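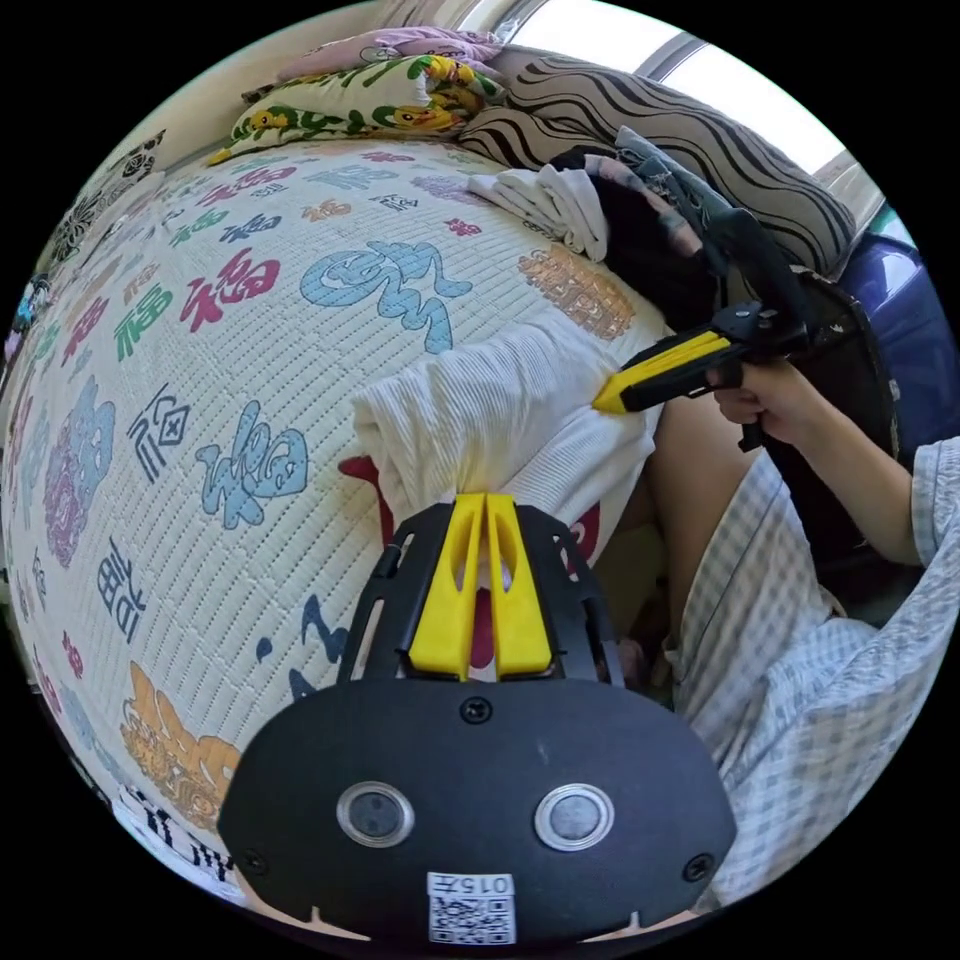

Newsletter > Spring > Around the house

Filed under: Home & Laundry

Sleeping better in a small flat

by Wilma Hoekstra

When I moved to Fletstead, I had a bed, a chair and two boxes of books. The bedroom has one window and it looks at a brick wall. For the first months I slept very badly, and I thought it was the street. Then my neighbour Gerrit Verstraete came to repair the radiator and he told me the room was too warm and too full of fabric. He was right about the warm part. I am still discussing the fabric with him.

I want to share what I changed, as several readers have asked about it after my short note in the last issue.

First the temperature. I had the heating at the same level day and night, because I grew up in a cold house and I promised myself never again. Now I turn it down after supper and I open the window while I brush my teeth. In the first week I was cold and a little angry. After that I stopped waking at four.

Then the bedding. I used one heavy duvet all year. Jasper Bakker, who has the bedding shop Nijs next to the post office, advised me to buy two thin ones and to put them together in winter. It costs more at the beginning. I paid 69 for the second one in his sale, and I must say I waited for that sale quite a long time. In May I already use only one, and the other is in the cupboard in an old pillowcase.

Washing is the part where I had the most to learn. I always washed my sheets at 30 degrees to save electricity. The sheets looked clean, but they did not smell fresh after a few nights. Now I wash them warmer every second time and I use less powder than the packet says. Akosua Kpodo wrote to me that she leaves out the fabric softener also, and her towels dry the skin much better. I tried it and I agree with her. The towels feel a bit rough on the first day, so if you don't like that, keep the softener for other things.

Drying is difficult when you have no balcony. I hang the sheets over the bedroom door in the morning, with the window open, and I turn them at lunch. Please do not make the bed when the mattress cover is still a little damp in the corners. I did it once and I had to take everything off again at eleven in the evening.

About noise I can say less. The earplugs from the chemist hurt my ears, and the thick curtain helped only a little. Jasper Willems has promised to write something about this for the June issue, as he lives above the bakery and knows more about noise than I ever wanted to.

One question I could not answer. A reader has a wool mattress topper from Urnska and asks if it may go in the machine. The label has been cut off. I would hang it outside on a dry day and leave the machine alone, but if somebody has washed one, please write to me and tell me how it came out. I read all the letters, only sometimes I am slow with the reply.

4 comments | 11 shares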